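Home | Kitchen | Laundry | Workshop | Paper and Post
Filed under: Desks & Work Tables

Clearing a Work Table into One Box
by Carleen Ruddock

A table that gets used every day fills up with small things. You don't need a set of drawers to sort it out. One open cardboard box is enough to start with, and an old delivery box will do.

Stand the box at the back or to one side, flaps up, so there is space in front of it to sort. Leave the keyboard and mouse out. Bag small coloured bits together in clear plastic — you can see what you have without tipping it out.

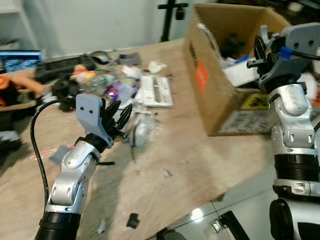

What Goes in First

Cables first, coiled if they will stay coiled. Long things can lie across the top, and flat cards stand upright against a side. Snack wrappers and crumpled paper go in the bin. Keep the tape out until the end.

Old delivery labels can confuse things later on. Peel them off or cover them, then write the contents on the front in thick pen. 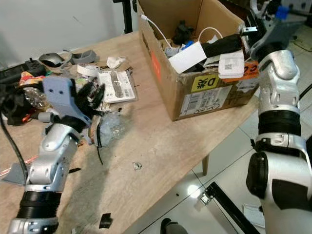

Page last changed: January

Items still in blister packs can wait until last, as they take up the most room for their size. Empty bottles go for recycling. If the box won't close, start a second one — 2 half-full boxes are easier to lift than one heavy one.

I do mine on a Monday, before the post comes.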